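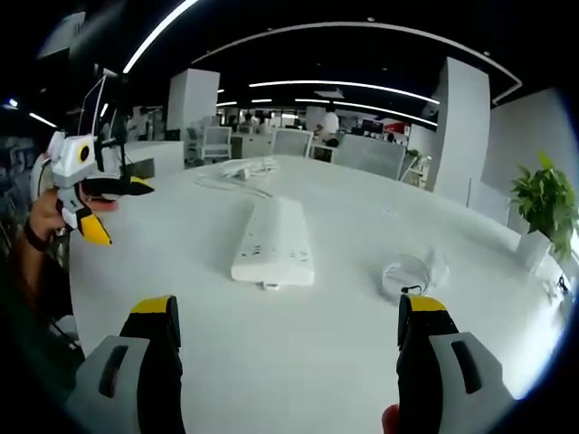
2 min read

Cable work is where our recording rules get tested. A power strip, a pile of white cord and a coiled transparent cable on a white table leave very little contrast to work with, and with two operators at one table each holding a gripper, small differences in habit end up in the data. I have rewritten our handling rules for this kind of task. The previous set was inherited from a bin-picking project called Premow and assumed rigid parts and one person.

Rules as of April 1, 2025:

Start pose. Fingers open, tips just above the table surface, object between them. Hold still for 2 seconds before moving. Episodes without the hold are hard to align afterward and go in the reject folder.

Grip on the tool. Keep your own fingers behind the housings. A fingertip that shows near the lower edge is tolerated. A fingertip in front of the pads is a reject.

Two operators. Agree on who moves first and say it out loud. The second operator's gripper may be in view at any time, but it does not cross between the first operator's fingers and the object. Wrist straps stay on.

Cables. Grasp at the plug or connector body, never mid-cord on the first contact. If a cord snags, stop, open the fingers and end the episode. Do not pull through a snag and keep the take.

Power strips. Unplugged at the wall before they reach the table. This applies to practice runs too.

Background. Other people at their desks are acceptable. Do not clear the room, and do not ask anyone to move. Plants and chairs stay where they are for the whole session, so that a session has one background.

Heledd Griffiths objected to the snag rule on the grounds that recovery from a snag is useful behavior. I agree, and those takes now have their own label, "recovery," which must be chosen before recording. Relabeling afterward is not allowed. We tried that on the Pendik set and spent 4 days sorting out which labels could be trusted.

Still open: maximum cord length on the table, and whether transparent cable needs a separate task code. I lean toward yes on the second. The next revision will cover both, along with pad wear, for which I have no usable numbers yet.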